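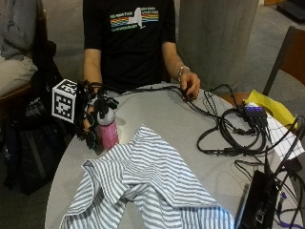
Figure 1. Round table before sorting: striped garment, pink water bottle, cables, paper and yellow folder.

Household Organization, Unit 7
Handout: Clearing a Shared Table

We use cookies to remember your course settings. Accept | Manage

A shared table collects items that belong in different places. This unit covers the order in which to clear one. Read it before the practical in the Bredham room and bring your copy with you.

Terms
Soft goods: clothing, towels, cloth bags.
Flat goods: paper, folders, envelopes.
Line goods: cables, cords, chargers.
Standing goods: bottles, cups, jars.

Order of work
Start with soft goods. A garment spread out takes up more surface than anything else of its weight, and small items get lost in the folds. In Figure 1 the white-and-gray striped piece lies at the front of the table and would be the first thing to pick up. Shake it out, lay it face down, fold the sleeves in, then fold from the hem to the collar.

Standing goods come next. Check that the cap is closed and move the bottle to the side shelf. Do not stand it on paper.

Flat goods are third. Square the sheets and put them inside the folder. The sheet with the black grid pattern in Figure 1 overlaps the yellow folder, a common arrangement and an easy one to fix. Keep printed sheets flat - a creased grid is no use for measuring.

Line goods are last. Ask before unplugging anything. The small USB hub in the figure has its indicator lights on, so treat the cables near it as in use. Cables in use are straightened and moved back from the edge. Cables not in use are coiled in loops about the width of a hand and tied once. Do not wrap them tightly around the plug.

Chairs and floor
A jacket may stay on a chair back. Bags go fully under the table or on the hooks by the door.

Practical
Work in groups of 3. Each group gets one Brito folding board and one tray. Write down the order you used and anything you had to move twice. Notes are limited to 375 words and are due before the November review.

Reading: Trarus course reader, page 282.

© Esurano Home Studies | Contact the course office | Back to top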